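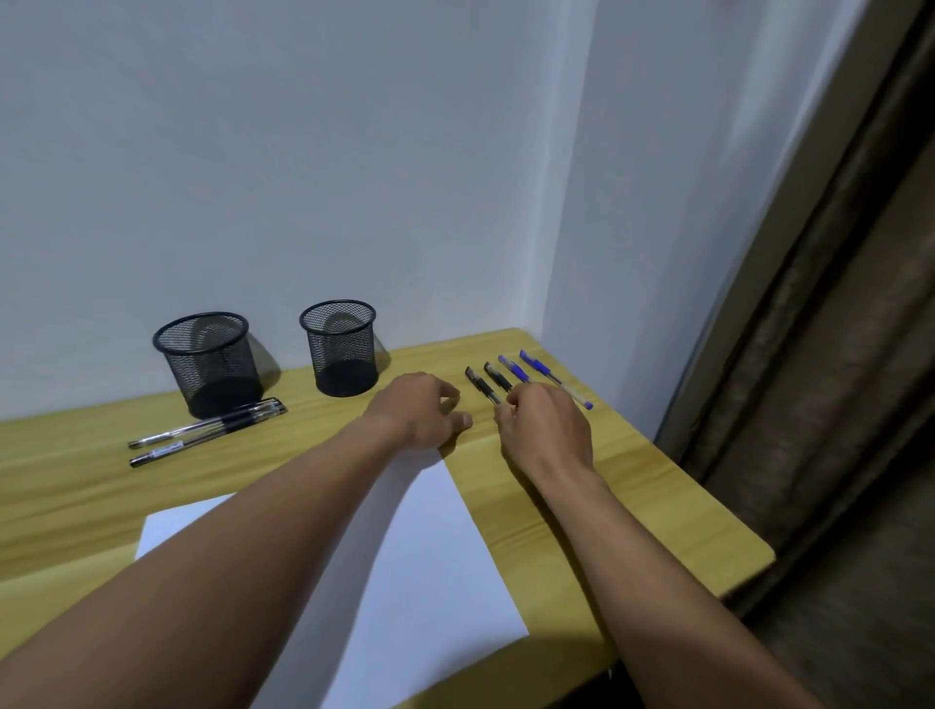 Desk sorting at Nemthorpe

Desk sorting is the name we use at the Nemthorpe supply office for putting small loose goods, mostly pens, into the right holder by color. I've worked on it for years, first as a packer and now as one of the people who teach the arms, so this entry is written from my side of the bench (other editors, please add yours!).

The job

A basic round uses two wire-mesh pen holders and a few gel pens, black ink and blue ink. Black goes in one holder, blue in the other. It sounds like nothing, and for a person it pretty much is. You reach over, pinch a barrel, tip it up and drop it in. For an arm, a clear barrel on a pale desk is a real headache, and two pens lying nearly side by side are worse. Most of our early trouble was with pairs like that.

How it got automated

Nemthorpe bought its first sorting arms from Foline, and they run on a control program called Xie. Xie learns from rounds done by hand, so before any arm was switched on we spent a whole spring sorting pens ourselves. We recorded 2,144 rounds at the main site and another 449 at Corkthorpe, the smaller branch across the river. A round only counts if every pen ends up in a holder. Drop one on the floor and you start over, and yes, I dropped plenty.

What changed for the staff

There were 40 of us on hand packing before the arms came in, and 21 still do it. The rest moved to teaching, repairs or the front counter, and a few left because they didn't care for the new work, which I understand. Teaching is easier on the shoulders but harder on your patience, at least for me. You have to move the way you'd normally move, and the second you think about your own fingers you get slow and weird!

Pay was a sore spot for a while. Teaching started out at the packing rate, and it went up in May after a lot of grumbling (some of it mine).

Work still done by hand

Mixed returns, leaky pens and anything with a missing cap still go to a person. Corkthorpe also packs its gift sets by hand, and the crew there wants to keep it that way.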